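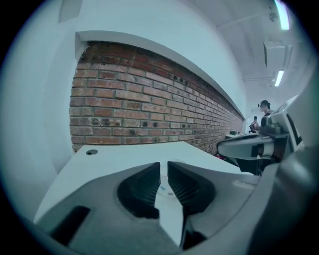
Draltari Releases Revised Moisture Barrier for Brick Interiors

VEKMONT, March. Draltari has released Kolside 3, a water-based coating for unpainted interior brick. The product replaces the earlier solvent-based version and is sold in 15-liter pails.

Kolside 3 limits the uptake of liquid water at the face of the wall while allowing vapor to pass. It dries to a matte finish and does not change the color of most fired clay brick. Two coats are required. The second coat may be applied after 15 hours.
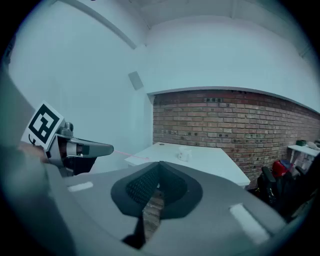 The coating is not intended for glazed brick, for walls below grade, or for surfaces with active salt deposits. Mortar joints must be sound and free of dust before work begins. Application by brush or low-pressure sprayer is permitted at wall temperatures above 43 degrees Fahrenheit.

"The main change is in the binder," said Hervé Ferrand, technical director at Draltari. "Film thickness on rough brick is more even than it was with the solvent product."

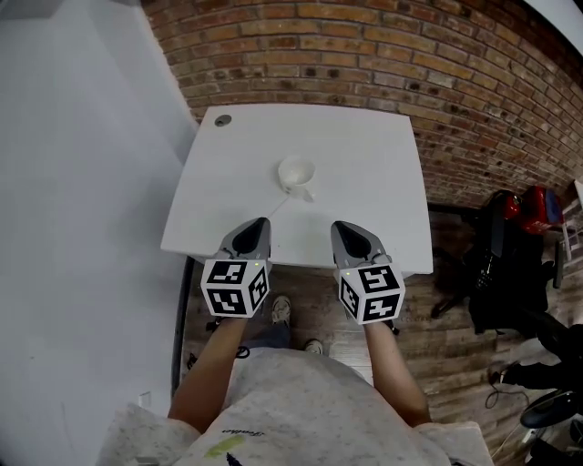
A square white table in front of a red brick wall.

Kolside 3 is available through Chuensuk, the regional distributor. Data sheets are supplied on request.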